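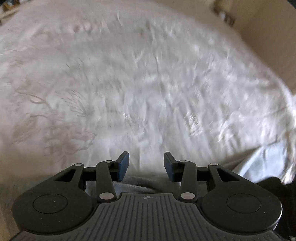
Wrinkle recovery is the capacity of a fabric to return towards a flat state once a deforming load is removed. It is governed by fibre type, yarn twist, weave density and finish. Creases in sheeting seldom have one scale: long, shallow creases may run through the middle of a cloth while smaller puckers crowd one side, and a single figure for recovery angle does not distinguish between them. The two forms are therefore treated separately in this chapter.

March 2018
Testbridge Textile Science, Chapter 13

Contents | Previous | Next | Glossary

13.1 Bending and recovery

When a cellulosic fibre is bent, hydrogen bonds between adjacent chains break and re-form in the displaced position. Moisture accelerates the process. Polyester, with its low regain, is less affected, and blends fall between the two. The Jodar method loads a folded specimen for a fixed period and reads the angle of recovery in degrees. A result of 140 is taken as the lower limit for easy-care sheeting.

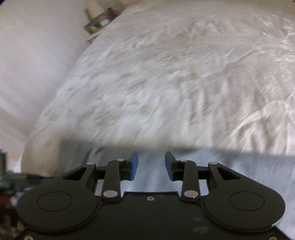 Fig. 13.1 Loose ripples and a raised fold in white bed fabric.

Folds that stand clear of the surface are controlled chiefly by bending length and fabric weight. Shear stiffness has a secondary effect, considered in Section 13.4. Colour and print have no direct bearing on either property, although pigment binders may stiffen the cloth locally.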